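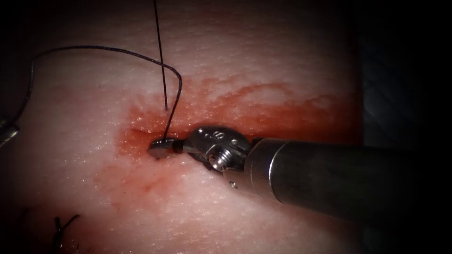

Needle driver and a stained practice pad.

Three weeks after the hernia

I had my hernia repaired in January and I have been home since. Several people asked how it went, and a couple of them have the same operation coming up, so I am writing down what I remember while I still remember it. The surgery itself I can't tell you much about. I was asleep. Most of what follows is about the bill, the couch and the stairs.

Before

The Gunawardena clinic sent me a packet with a list of things to stop eating, a list of things to bring, and a form asking for the same information as the form I had filled out at my first visit. I was told to arrive at 6 a.m. The drive from Kolcombe takes 50 minutes when the roads are clear. They weren't, so I left at 4:30 and sat in the parking lot for a while with the heater on.

You need someone to drive you home, and they will not take a cab driver as an answer. Beca Gronow from across the street did it. She waited the whole morning and read most of a library book.

If you live alone, cook ahead. I made two pots of soup and froze them in flat bags, and I wish I had made four. I also moved the coffee, the plates and one saucepan from the high shelf to the counter.

The first week

The first two days were fine because of whatever they had given me. The third day was the worst one. Getting out of bed took planning – roll to the side, feet down, push up with the arm. Sneezing was bad. I held a pillow against my stomach for that, and for laughing, which I avoided by watching home repair shows.

I slept on the couch, an old Rultska with one arm higher than the other. The high arm made it easier to sit up. I had meant to get rid of it last summer.

Constipation is real and the nurse warned me about it. Take the stuff they tell you to take and start on the first day.

I was surprised by how little there was to look at once the dressing came off. I had pictured something long and dramatic. Mine is a short line with some yellow bruising under it that has mostly faded. The stitches are the kind that dissolve, so there was nothing to go back and have removed. A good row of stitches takes a lot of practice, I assume, and I am glad someone put in the hours before they got to me. 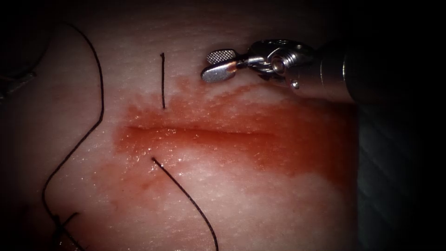

What it cost

My share came to $1,149 after insurance. It arrived as two separate bills, and the second one came nine days after I thought I was done. I called and asked for an itemized copy. There was a charge of $75 on it for a follow-up visit I hadn't had yet, and they took it off after one more call.

Going back to normal

I started walking on day four, to the mailbox and back. By the second week I was going to the end of the street, some 2 blocks, usually after lunch when the ice had softened. Saulius Rimkutė shoveled my steps twice without being asked and I owe him a pie.

I am not supposed to lift anything heavy for another three weeks. The cat food comes in a big bag, so I have been scooping it out in the trunk of the car and carrying it inside in a pitcher. It takes five trips.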